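Clothes folding work, Dalcombe site: progress report for October

Funder: Bandine
Prepared by: Arkeo, Dalcombe

Recording of hand-held gripper folding continued in the bedroom setup. We finished the month with 264 usable recordings. Another 74 were set aside because of the fault described under the pictures.
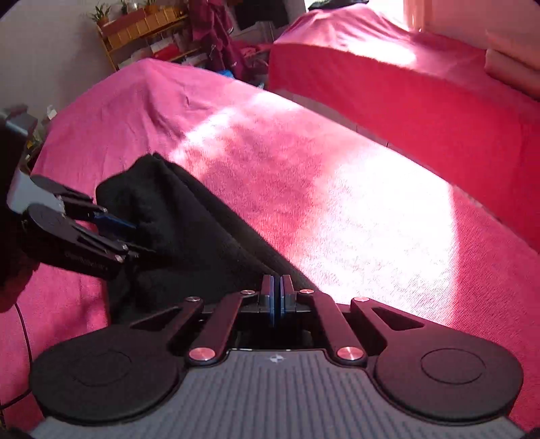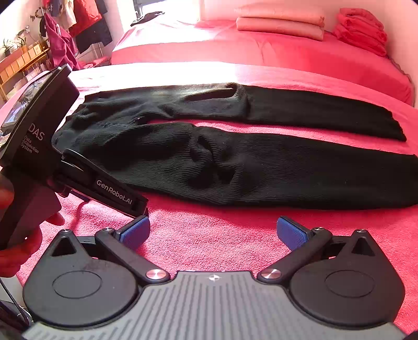
Black knit pants on the pink towel
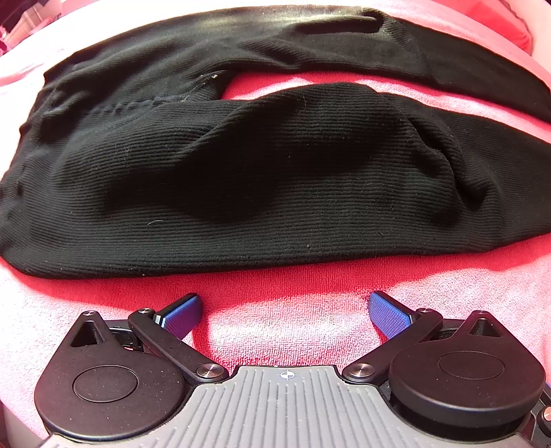
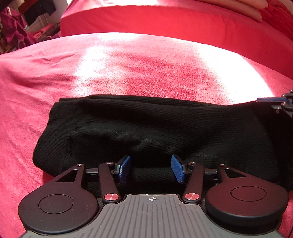
Page last changed: October, 4:40 pm

The fault is in the jaw opening signal. On three occasions the reading stayed at its last value while the fingers kept moving, and we only saw it when the files were checked. Aitken supplied a replacement cable for the left unit. The right unit has the same cable and is still on the old one.

Files are now checked after every garment. This slows the work and will cost us three working days in the next period. We ask that the delivery date for the dark knitwear set be moved by the same amount. Spending is within budget.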